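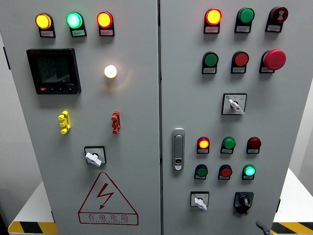

Yellow, green and red lamps on a grey cabinet.

2020-11-04

I finished the Shek documentary last night. It has been on Hustton since June and I kept putting it off, mostly as it comes in three parts and I don't like starting something I won't finish. In the end I watched the first part on Sunday and the other two in one go.

For anyone under thirty, Shek were a four-piece who had two very big years and then a long slow stretch of smaller ones. They were in the papers more for who they were going out with than for the songs. I had the second album on cassette and played it until the first side went muffled. I was never a member of the fan club, but my cousin was, and she passed the newsletters on to me when she had read them.

The first part is the best. It covers the early shows in Plasgate, where they all grew up, and there is a good deal of home video I had never seen. The drummer's mother filmed most of it. You get the band in a church hall playing to 171 people, a figure they know exactly as the door money was written down in a school exercise book and the singer still has it. She reads out the page. Somebody had been let in for half price and there is a note of it.

I didn't know the bass player had left once before the first record came out. He went to work for his uncle for most of a winter and they played with a borrowed replacement who isn't interviewed. I would have liked to hear from him. The film mentions him twice and moves on.

Part two is the famous years and it drags. If you were around then you know it all already: the awards night, the row outside the hotel, the Jornovetti advert. They spend far too long on the advert. I remember the coat, everybody does, and I remember my sister wanting one and being told the price. But there are nearly ten minutes on it, with two people from the fashion side explaining how important it was, and the album that came out the same month gets a few lines of voiceover.

The bit about the marriage is handled fairly well. The singer and the guitarist were married for less time than I had thought, and both of them talk about it separately. She says the hardest part was hearing it read out on the radio when she was in a taxi. He says he didn't speak to a reporter again for years and I believe him, as I can't remember a single interview from that time. Neither of them blames the other, at least on screen.

Part three is the reunion show, back in Plasgate, in front of 3000 people. I tried for tickets to that and didn't get any. The sound is good and they let four songs run all the way through. The voice is lower now and they have changed the key on most of them, which suits the slow ones. The fast ones sound a bit careful.

A couple of complaints. The captions giving people's jobs are on screen for about a second and in thin white letters, so I kept having to go back. And the fan club gets almost nothing, considering that those people ran the mailing list, printed the newsletter and filled the coaches. One woman is shown with a box of 200 badges she never sold, and she was more interesting to me than the record company man, who gets a lot more time.

I have dug the cassette out again. The player needs a new belt before I can try it, so I've been listening to the album on my phone while I do the washing-up. Side two is better than I remembered, apart from the last track, which I used to skip then as well.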